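Section 5. Assisted Suturing at the Practice Station

5.1 Scope

This section applies to practice station staff at Prollness who work with the Stetus suturing program. It covers set-up, the assisted run, the handover of duties between technician and operator, and the records kept at the end of a shift. Console calibration is covered in Section 4 and is not repeated.

Before the program was introduced, each practice pad was sutured by hand from the console, start to finish. Under the assisted procedure, the operator approves and supervises each stitch, and the technician is responsible for pads, thread and inspection. Both roles are required at all times. Neither may be covered by the other, even for a short break.

5.2 Preparing the station

1. Confirm that the technician and the operator have both signed in under their own names. Shared sign-ins are not accepted.
2. Seat a practice pad in the tray and close the tray clamps.
3. Enter the pad number on Form 212.
4. Load needle and thread according to the job sheet.
5. Select the Chisholm exercise set on the console, unless the job sheet names another.
6. Wait for the operator to call "ready" before removing hands from the tray area. The technician repeats the call.

CAUTION: Do not reach into the tray area while the arms are enabled. Use the hold pedal first and wait for the amber light.

5.3 The assisted run

1. The operator presses Begin. The program proposes an entry point and stops with the needle above the pad.
2. The operator accepts or moves the entry point. The program does not continue without this step.
3. During the needle pass, the operator keeps one foot on the hold pedal and both eyes on the view. Conversation at the station should be limited to the standard calls.

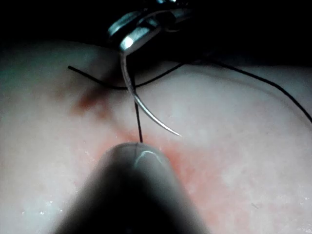 4. If the thread catches or slackens unexpectedly, press Hold. Do not attempt to correct the tension while the program is running.
5. After a hold, the operator chooses Resume, Repeat or Manual. Manual returns full control to the console for the remainder of that stitch.
6. Repeat steps 1 to 5 until the job sheet is complete.

NOTE: A change to Manual is not counted against the operator. Brirnura, which administers the training records, uses these entries to adjust the exercises – they do not form part of any performance review.

5.4 Working with two instruments

Several exercises bring both instruments close together over the cut. Staff who learned the earlier procedure are used to judging this distance by feel. With the program running, it must be judged from the view alone, and new operators should allow themselves extra time.

1. Check that both sets of jaws are in view before accepting a stitch.
2. Check where the long end of the thread lies. If it passes behind an instrument, follow it on the wide view before going on.
3. Announce "crossing" when one instrument is about to pass over the other. The technician acknowledges. 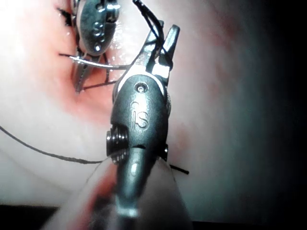

Figure 5-2. Two instruments at the incision in the practice pad, with curved needle and black suture thread.

CAUTION: If either instrument touches the other with force, press Hold and report fault code 2865. Do not restart until the technician has inspected both tips.

5.5 Changes to duties and rest periods

Supervising the program is less tiring for the hands than console work, but it demands steady attention. The following rules apply to all shifts from September.

– An operator supervises for no more than 28 minutes without a change of task.
– Time spent on inspection and records is working time and must be scheduled as such.
– Any staff member may ask for a manual session to maintain hand skills. Supervisors should grant the request within the same week where the schedule allows.

5.6 Closing the station

1. Disable the arms and wait for the light to go out.
2. Remove the pad and attach its label.
3. Complete Form 212, including every hold and the choice made after it.
4. Place used needles in the sharps container. The technician signs for the container.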